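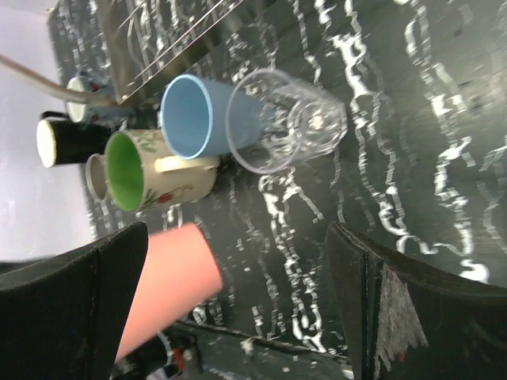

Rinse aid carryover on plastic is the problem I'm trying to pin down. The dishwasher is a Rengate full-size, built-in softener, softener set at the factory value. Water drunk from plastic cups out of the top rack has a soapy, faintly perfumed taste. Water from glass or glazed mugs in the same load doesn't. I've tried a hotter cycle and the extra rinse option with no change. The light blue plastic cup in the photo, near the other cups on the dark grey table, is the sort I mean: round opening, ordinary household plastic. Detergent is Greltov tablets, rinse aid is the Greltov bottle with the lemon scent. Town supply. Is this a dosing fault, a softener fault, or a property of the plastic?

Posted by slowdrain, 7.40 pm

Most likely all three to some degree, but start with the rinse aid. It is mostly non-ionic surfactant and it goes in during the final rinse by design. There is no rinse after it. The extra rinse option on most machines adds water before that dose, so it makes no difference to what is left on the cup. What number is the dispenser dial on?

Posted by h_hua

Dial was on five, where it came. Manual says range is one to six. I hadn't realised the extra rinse went in ahead of the dose.

Posted by slowdrain

Five is high unless your water is very hard and the softener is off. Turn it down to one and run the loads you would normally run. Don't judge it on the first load, as the dispenser line can still have some of the previous dose in it.

Posted by h_hua

I'd disagree with going after the surfactant first. At the concentrations left on a cup you wouldn't taste it. What you taste is fragrance. Polypropylene and polyethylene take up limonene and similar compounds quite readily, glass doesn't, and that matches the original post exactly. Turning the dial down reduces the fragrance too, so the test doesn't separate the two causes. Change to an unscented rinse aid at the same setting and see what happens.

Posted by Corrugate

Fair point on separating the causes, but he wants cups that don't taste of soap, and the dial is free.

Posted by h_hua

She, but yes.

Posted by slowdrain

Apologies.

Posted by h_hua

Before anybody buys anything, do a foam test. Take a cup straight out of a finished load, put in a little cold tap water, swirl it round all the inside surfaces, tip that into a clean screw-top jar and shake hard. Do the same with tap water only, in the same jar after rinsing it well. If the first one holds a ring of foam and the second clears at once, you have surfactant on the cup. If both clear, Corrugate is probably right. Rinse the jar by hand with no detergent or the result is worthless.

Posted by bench_notes

Good method. I'd use 500 mL jars with the same amount of water in each, otherwise the foam height isn't comparable. Several cups' worth of swirled water pooled together gives a clearer result than one.

Posted by h_hua

Another thing to check is the softener. If your supply is already soft and the softener is regenerating on the factory value, you are washing in very soft water with a tablet sized for hard water. A tablet can't be adjusted. Soft water also takes longer to rinse clean, which is why your hands feel slippery in it. Buy hardness strips (I use Makex, any make will do) and test the cold tap. If it reads soft, turn the softener to its lowest value and move to powder so you can cut the dose.

Posted by Iordache_Plumbing

Careful with the slippery hands comparison. That effect is mostly with bar soap, which is a fatty acid salt. Dishwasher detergent is a different chemistry, low foaming, mainly alkali, builder, enzymes and bleach. Soft water by itself doesn't make it hang on to plastic.

Posted by Corrugate

Overdosing does, though, and soft water plus a fixed tablet is an overdose. I see it in houses every month. Etched glasses, people blaming the machine.

Posted by Iordache_Plumbing

Etched glass I'll accept. Residue past two clear rinses I'd want to see measured.

Posted by Corrugate

Does the original poster use the short cycle? Ours drops one of the intermediate rinses on the short program and the manual only mentions it in a footnote to the table. I'd check that the top spray arm turns freely as well. Ours was stopped by the handle of a ladle for most of March and the only symptom was gritty cups.

Posted by fernbrake

Not the short cycle, I use the normal one. Arm turns freely, and I cleaned the filter and the jets as well. Strips are ordered. I did the foam test tonight with the jar method, three cups pooled. Tap water cleared straight away. Cup water kept a thin ring for several minutes. So there is surfactant there, whatever the fragrance is doing.

Posted by slowdrain, 9.15 pm

Then dial to one, as above. Repeat the foam test after a handful of loads and keep everything else the same.

Posted by h_hua

Are the cups upright or tilted when they come out? If the base has a recess, the final rinse water sits in it and spills inside when you lift the cup. Plastic holds little heat, so it dries poorly at the end of the cycle. A puddle evaporating in place leaves everything it was carrying behind. Tilt them, or shake the water off the bases before you lift them out.

Posted by bench_notes

They do have a recess, and there's usually water in it. I've been tipping it into the cup below without thinking about it.

Posted by slowdrain

Update. Tap water reads soft on the strips, second lowest colour block. Softener now at its lowest value, rinse aid at one, cups tilted against the tines. Foam ring is gone. The soapy taste is much weaker but the lemon is still there in the older cups. Newer ones are fine.

Posted by slowdrain

That's the fragrance held in the plastic. It comes out slowly. Fill them with warm water and a spoon of bicarb and leave overnight, then repeat. Scratched cups hold more and some never come right. I'd still change to an unscented rinse aid or you are reloading them every wash.

Posted by Corrugate

Agreed on the unscented. For what it's worth I'd keep some rinse aid and not run it empty. On plastic the water beads up without it, and you are back to puddles.

Posted by h_hua

I've run mine without any for years. Cups come out wet, I dry them with a tea towel, no taste.

Posted by fernbrake

That works too, if you have the time.

Posted by h_hua

Unscented ordered, bicarb soak on tonight. I changed three things at once so I can't say which one fixed the foam. If I get a spare weekend I'll put the dial back to five with the softener left low and post the jar result.

Posted by slowdrain

Please do. My money is on the dial.

Posted by bench_notes

Mine's on the tablets. Try half a dose of powder as well while you're at it – the box will tell you the amount for soft water, usually in the smallest print on the side.

Posted by Iordache_Plumbing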